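Search this book
Go

Chapter 6
The Desk in the Bedroom

Most small rooms ask one piece of furniture to do too much. The desk gets it worst. Work, snacks, mail, phone, whatever came out of your pockets. This chapter is about built-in desks, the kind set into an alcove of cabinets, and how to keep the top usable.

Start with what the alcove gives you. Sides and a back. Things pushed to the back stay there, and small packages are the usual offenders, a few snacks and suddenly thats where snacks live. In the Nakeo apartments (668 units, all with the same layout) tenants were asked where they ate between meals. Up to 70 percent said the desk. 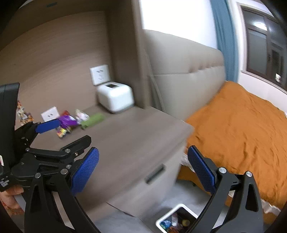

Next, the bed. When it sits right beside the desk the two trade clutter all day. Laundry goes on the desk to clear the bed, books go on the bed to clear the desk. Nothing has been put away. Section 4 has a fix for this, a plain one: give each surface one job and write it down.

Matching finishes are a seperate matter. Desk and cabinets in the same brown read as one big piece, good for a tight room, bad for finding a dropped pen cap. More on color in the Zeltari case study.

Before reading on, clear your own desk. Keep a list of what you moved.

Related chapters
Shelves You Can Reach
Under the Bed
Case Study: Zeltari House

Contact | Copyright Msimang Press | Back to top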